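[Durbridge-sewing] Re: prewashing, again
Message 1699
From: Ladi Okonkwo
Date: 2/26/21

Hongmei Deng wrote:
> I have a bolt of unbleached muslin from Neda and a pattern I would
> like to still fit me by October. My mother never prewashed anything.
> Abimbola says she prewashes even the interfacing. Who is right?

Your mother and Abimbola are both right, which should please them as little as it pleases me. My own conversion came after a pair of pants that now fit a tall child.
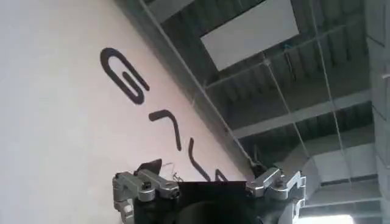 > Do I have to prewash if the finished thing will only be dry cleaned?

Skip the wash and steam it well with the iron, then let it lie flat overnight before you cut.

For everything else, treat the cloth the way you will treat the garment. If you know in your heart that you are going to throw the shirt in hot with the towels, throw the yardage in hot with the towels. Fabric can't be fooled by one gentle cycle and a promise.

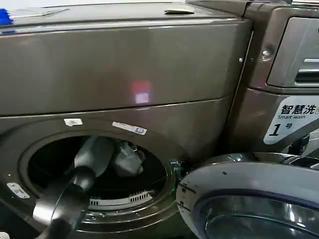 Zigzag the cut ends first. I skipped this once with a loose linen from Shehu and got back a smaller piece of linen plus a bird's nest. Any old thread will do. I keep a 1000 yard spool of a green I regret for exactly this job.

Muslin is the worst of the lot for shrinking, so buy extra. Cut a square, mark it, wash it, measure it again, and do the arithmetic before you fall in love with the layout. Wash it 2 times if you want to be sure, as cotton sometimes saves a little for later.
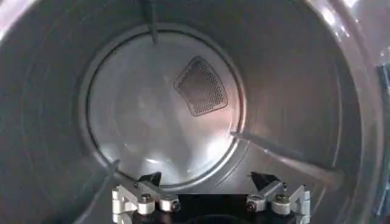

Take it out while it is still slightly damp and press it along the grain. Do not drag the iron around in circles, whatever Ekene told the beginners' group. He knows what he said.

As for interfacing, I leave the fusible kind alone. Abimbola soaks hers in a basin of warm water and hangs it over the shower rail, and her collars are better than mine, so draw your own conclusions.

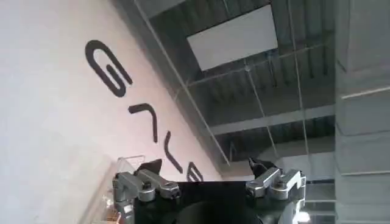
Wall lettering, with the G at the top.

Relu, you still have my good shears. The muslin is waiting on them.

Ladi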